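April 26, 2026
Jundley – public profile problem, notes

Went through the export from the listings database again this morning. When we imported the Avard directory in March, the script made a public page for every contact in it, whether or not the person had ever signed up with us. 2228 pages went live that way. Each one has a name, a job title and a "Book me" button that leads nowhere.

The button is the worst part. It reads as if these people agreed to sell their time through Jundley, and 5 of them have now written in to ask why. One found the page by searching for her own name. Two had friends try to book them.

Turned off the button sitewide at noon. Pages are still up but set to noindex. The search engines will take a while to drop them, so I also sent removal requests for the 5 who complained.

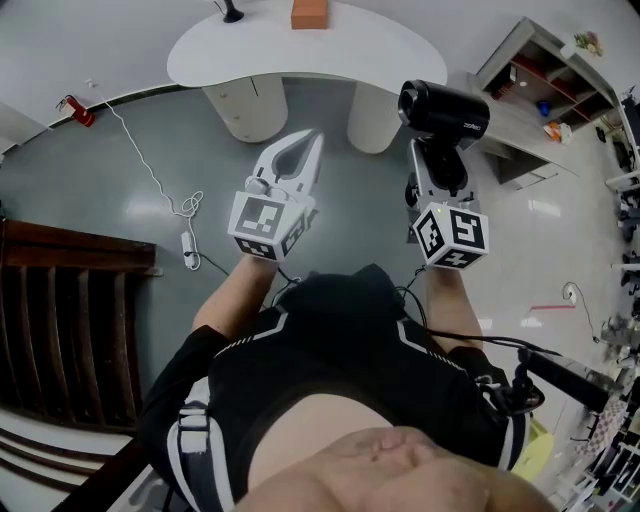
Petridis wrote back on the ticket that noindex is not enough and the pages should come down today, all of them, with an apology mailed to everyone on the list before some blog does it for us. Also asked whether we ever had the right to republish the directory. I had assumed the Avard terms covered it. Read them again – they cover lookup, and say nothing on public display.

So the plan changes. Unclaimed pages return a 410 from tonight. Claimed ones stay, and there are only 8 of those.

Still open:
Cached thumbnails on the Fletham server are not touched by the delete job. Need a second pass.
The import script still has auto-publish set to true. Change the default before anyone runs it again.
Draft of the apology is in the shared folder, version 2. Too long, and it says "inconvenience" twice.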